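4.2 Storage furniture in small rented homes

The second group of questions dealt with where tenants keep household papers, medicines and small tools. Of the 204 households that returned the full questionnaire, most kept these items in more than one room. Tenants in the Kolten blocks tended to use the kitchen for papers, while those in the Minirum flats, where the kitchen is part of the living room, used a bedroom or the hall.

Drawers were preferred to open shelves in both groups. The reasons given were mostly to do with dust and with visitors. Several tenants said that they did not want letters from the landlord or the clinic left on show. One tenant in a Minirum flat had bought two narrow cabinets in place of a wide one so that the window could still be opened fully. Another had moved a chest of drawers 4 times in a single winter to get it away from a damp outside wall.

Height was mentioned less often than we had expected from the pilot interviews. Older tenants did bring it up, and their complaints were about the bottom drawer. They described kneeling to reach it and then needing something to hold on to when getting up. Some had stopped using the lowest drawer or had filled it with things they rarely wanted, such as spare bedding and old tax papers. Placing a small cabinet on a table or a low bench was a common answer to this. It brings the drawers within reach of a seated person, but takes up a surface that may be needed for meals or homework.

The depth of an open drawer also matters in a narrow room. Floor plans give the outline of a cabinet with its drawers shut, and the space needed in front of it is left for the tenant to find out. In the Urban survey, which used the same room types, this was recorded as a separate measurement. We followed that method, and the results are given in Table 5.
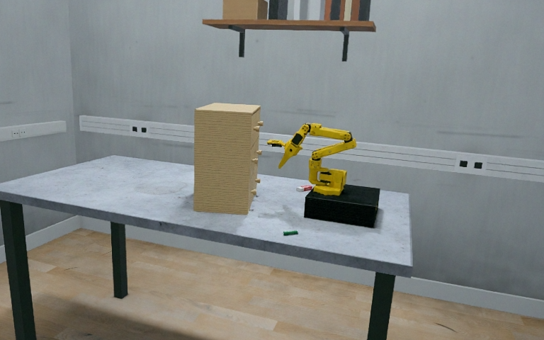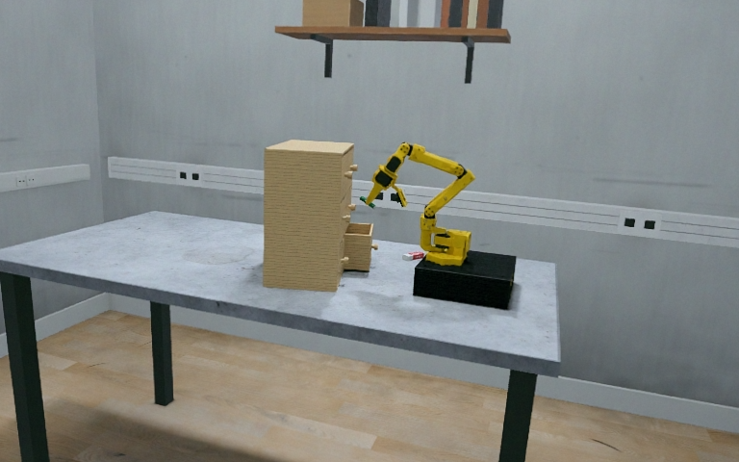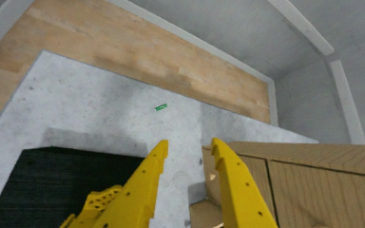 Figure 3. Rendered views of one room. The second has a lower drawer of the cabinet pulled open.

Golshifteh Ghaffari
Research Fellow, Housing and Domestic Space

The answers on noise were harder to group. Tenants in both places complained of drawers being shut late in the evening in the flat above, and a few had raised it with the housing office. Metal runners were blamed more than wooden ones, although we had no means of checking which type the neighbours owned. Felt pads had been tried by some households and were said to help for a month or two before they came loose.

Cost is taken up in section 4.3, together with the question of what tenants leave behind when they move out.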